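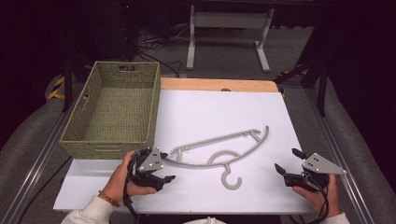 Budget check: second station for two-handed hanger handling

Forum: End effectors and tooling > Purchasing

tarn_ox
Posted 9:14 am

I have to put in a capital request for a second collection station before the end of August and I would like somebody to poke holes in it before purchasing does.

Task is garment hangers, plastic, picked up off a flat table and placed in a basket, two hand-held grippers, one operator. Target for the first phase is 2000 accepted demonstrations. Current station is one tabletop on a wooden board with aluminum rail on both sides. Both grippers are tethered.

Draft lines:

Gripper pair, Fodine, with mounting plates: 938 per hand
Spare finger set, both hands: not quoted yet
Cables, strain relief, rail hardware: 900
Table, board, white top: in house
Recording computer: existing, shared with station one
Hangers and baskets: petty cash

The alternative is the Essien pair, which comes in under the Fodine price but ships without plates, and our lead time for machined plates is bad. Prorkgate resells both and will hold the Fodine quote through the end of the month.

What am I missing?

lowbed_mill
Posted 9:40 am

Fingers. You listed them as not quoted and they are the one part you are guaranteed to buy again. Ours went at the inner edge first. Hard plastic hangers are narrow and most of the load ends up on a small patch of the pad. Put a real number on it or purchasing will treat it as zero and you will be paying for it out of something else in the fall.

I would also not share the computer. Two stations writing at once is how we ended up with dropped frames on both of them, and it took us a good while to notice.

kestrel.pnp
Posted 10:02 am

Disagree on the computer. Depends entirely on the disk and how many streams. If station one isn't saturating it now, test with both running before you spend anything.

Agree on fingers. Ask Fodine whether they will sell the pads without the finger body. Essien will.

tarn_ox
Posted 10:31 am

Two streams per station now, may go to three. I can run both sets of grippers on the existing table for a morning and look at the timestamps. Will do that before the request goes in.

I asked Prorkgate about pads only. They said full finger or nothing on the Fodine. That moves the comparison more than I expected.

vv_holloway
Posted 11:15 am

Why two hands at all? A hanger is one rigid part. You could run this with one gripper and cut the largest line in the budget in half.

tarn_ox
Posted 11:27 am

Because the next phase is putting garments on them, and I do not want to recollect everything with a different setup. Also the hanger has to be turned fairly often. When it is lying flat with the hook toward the operator, the easiest pick is on the end of the arm, and then it hangs off one finger pair and swings. The second hand steadies it.

vv_holloway
Posted 11:38 am

Then phase one should be costed as one hand and phase two as two. As written, phase one pays for hardware that phase one doesn't strictly need. If I were reviewing it I would send it back.

kestrel.pnp
Posted 11:52 am

If you reviewed it that way you would get two purchase orders, two shipments and two calibrations. Buying one hand and then adding one later is false economy, especially if the vendor revises the mount in between. Fodine has done that to us once already.

lowbed_mill
Posted 12:20 pm

With kestrel on this one. Buy the pair.

Can you say more about the hanger itself? Shape matters for the finger choice. A plain tube hanger is a different problem from one with a bar and notches.

tarn_ox
Posted 1:06 pm

Molded gray plastic. Curved shoulder arm with a flared tip, thin straight bar running alongside it, short upright post joining the two near the end. There is a loop in the middle, between bar and arm. The hook neck is thick compared to everything else.
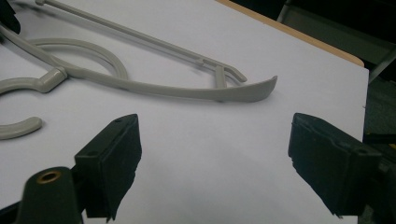

Grasp candidates, in the order our operators prefer them: flared tip, then hook neck, then the bar. The loop is a trap. A finger fits in the opening easily enough, but the hanger can rotate around it and you lose the pose. We reject those in review, so every one of them is paid operator time with nothing to show for it. I have not put a reject allowance in the budget and I probably should.

lowbed_mill
Posted 1:33 pm

Yes, you should. 2000 accepted is the deliverable. Recorded is what you pay for. Use your own reject rate from station one and put it on a separate line so it can be argued about separately.

On the fingers: for a thin bar on a flat table I want a lower profile at the tip than the stock block. The fingers have to get under or around something that sits close to the surface. Nurkbridge does aftermarket tips for the Fodine. Slower to ship, but the pad is replaceable, and that fixes your other problem.

kestrel.pnp
Posted 1:49 pm

Nurkbridge tips change the jaw geometry. If station one stays on stock fingers and station two gets Nurkbridge, you have two datasets. Either swap both stations or neither.

lowbed_mill
Posted 1:58 pm

Correct. Swap both. Still cheaper than full fingers every time a pad goes.

pallet_seam
Posted 2:25 pm

A few smaller items from having built four of these.

Cable management. 900 for cables and rail hardware is fine if it includes an overhead drop. If the cables hang below the table edge, operators catch them on the board corner and on each other. Coiled cable helps on the reach but pulls back on the wrist.

Floor. Budget for a cable cover. Safety will ask for it anyway and it will come out of your line.

Spare mounting plate, one per hand. They are cheap until one gets bent, and then the station is down for the length of your machining lead time.

Lighting. White top plus light gray plastic is low contrast. Look at your footage of the thin bar before you commit to the same top for station two.

tarn_ox
Posted 2:51 pm

No overhead drop in the 900. Rail, clamps and cable only. I'll get that priced.

The white top stays, for the same reason kestrel gave about the fingers. I can change the light on both.

vv_holloway
Posted 3:10 pm

I still think the phases should be split on paper even if you order the pair together. Two columns, one order. It costs nothing and it answers the objection.

tarn_ox
Posted 3:18 pm

That I can do.

Revised list: Fodine pair at 938 per hand, Nurkbridge tips for both stations pending quote, 900 for rail and cable, overhead drop and floor cover as a new line, spare plates, reject allowance as a separate labor line. Computer held until the timestamp test. I'll post the Nurkbridge number when I have it.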